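第三章 第一次使用前的准备

感谢您把 Bralach 蒸汽挂烫机带回家。我们知道,新机器拆开以后,谁都想马上找件皱衬衫来试试,不过还是请您先泡杯茶,花点时间把这一章读完。里面的步骤都不难,做过一遍之后,往后每次开机就顺手多了。

3.1 安放主机

1. 选一处平整、结实的地面,把主机放稳。如果铺着长毛地毯,请在底下垫一块硬板,免得进风口被绒毛堵住。
2. 把四节支杆依次插好,每插一节都会听到“咔”的一声。没有听到声音的话,请拔出来转一转再插(支杆上有一条凹槽,要对着正前方)。
3. 将蒸汽软管接到主机顶部的接口上,顺时针拧到底,再把喷头挂回支杆顶端的挂钩。
4. 主机与墙壁、窗帘之间请留出 20 厘米以上的距离。

注意:请使用单独的墙面插座,不要和电暖器、电水壶共用一个插线板。

3.2 给衣物腾一块地方

很多朋友写信来问,挂烫机不是挂着烫的吗,为什么还要桌子?其实整理衣物的功夫,有一大半花在烫之前和烫之后。衣服先摊开看一看,口袋掏一掏,扣子解一解,烫起来会省力许多。桌面不必讲究,铺一块干净的布就很好,浅色的布尤其方便,线头和掉下来的小扣子一眼就能看见。
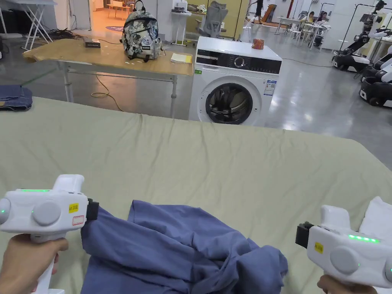
图 3-1 烫前在铺布的桌面上整理衣物

5. 逐件检查衣物上的洗涤标签。标有“不可熨烫”的,请放到一边。
6. 按面料分开:真丝和薄化纤先烫,棉布居中,亚麻和厚斜纹布放在最后。这样喷头温度由低到高,不用来回等待。
7. 带印花或亮片的衣物,请翻到反面再烫。

小提示:我们的售后顾问 Ingeborg Kleinschmidt 习惯在衣物还带一点潮气的时候就动手,她说厚棉布这样烫最省时间。您不妨也试一试,只是别让衣物湿到滴水。

3.3 加水与预热

8. 取下水箱,打开底部的盖子,注入清水至“MAX”线以下。自来水较硬的地区,建议兑一半纯净水。
9. 请勿加入香水、柔顺剂或醋。想让衣物带点香味,可以在烫完之后另外喷洒。
10. 把水箱装回主机,轻轻往下按一按,确认没有翘起来的地方。
11. 接通电源,旋钮转到“1”档。大约 400 毫升的水可以满足日常几件衣物的需要,不必每次都加满。
12. 指示灯停止闪烁以后,将喷头朝向空处,先放一会儿蒸汽,把软管里积存的冷凝水排净,再对着衣物使用。

警告:蒸汽温度很高,请勿将喷头对着人、宠物或电器。衣服穿在身上的时候,千万不要图省事直接烫。

3.4 烫完以后怎么收

烫好的衣物请不要急着叠,先挂起来透透气,等余温和潮气散尽。刚出蒸汽就压进抽屉,折痕反而会更深,前面的工夫就可惜了。

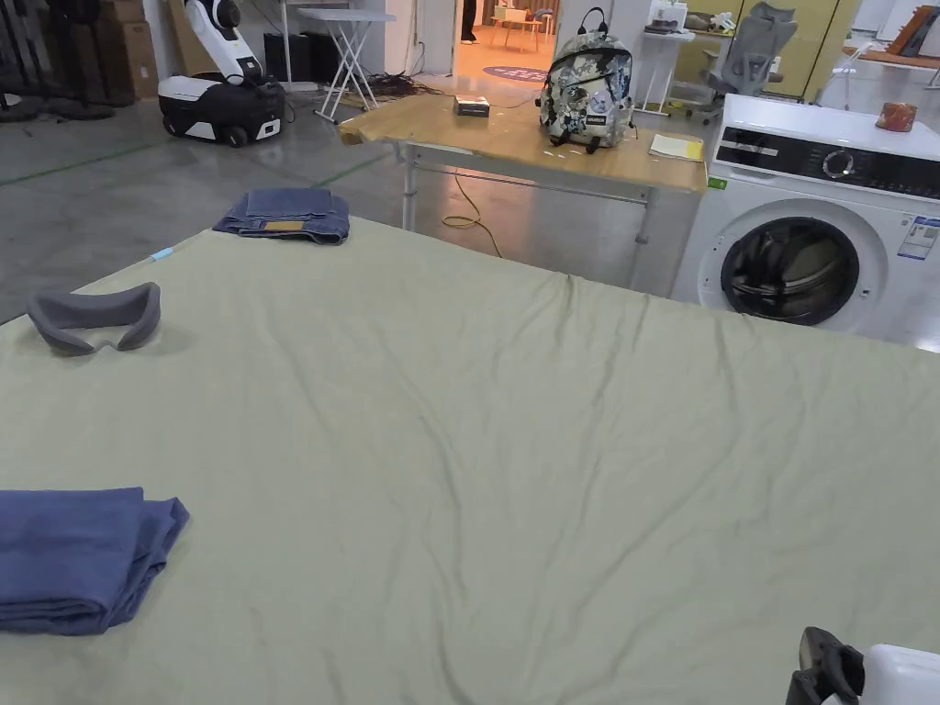 折叠的时候,每件衣物尽量折成差不多的宽度,放进抽屉才整齐,找起来也快。先把袖子往里收,再从下摆向上对折,手掌轻轻抹平就可以了,不用使劲压。裤子则先把两条裤腿对齐,再往腰头方向折。像图中那条深蓝色牛仔裤,腰上有一块棕褐色皮牌,遇到这样的裤子请让喷头绕开皮牌,皮革受了热气容易发硬变形。牛仔布本身倒是很耐烫,旋钮转到“3”档,顺着裤缝慢慢往下走即可。

13. 将旋钮转回“0”,拔下插头,等主机完全冷却。
14. 倒掉水箱里的剩水,敞着盖子晾干。
15. 软管请松松地绕在支杆上,不要打死折。

注意:长期不用时,请在收纳前按第五章的步骤除垢一次。我们建议每年一月趁换季整理衣柜的时候顺手做一做,这样比较容易记住。

3.5 选购配件

Tisell 毛刷头适合呢大衣和厚外套,编号 334;Mandagi 隔热手套编号 2256,左右手通用。两样都可以在购机的门店订到,订的时候把编号报给店员就行。安装毛刷头之前,请务必等喷头凉透,再从下往上扣紧。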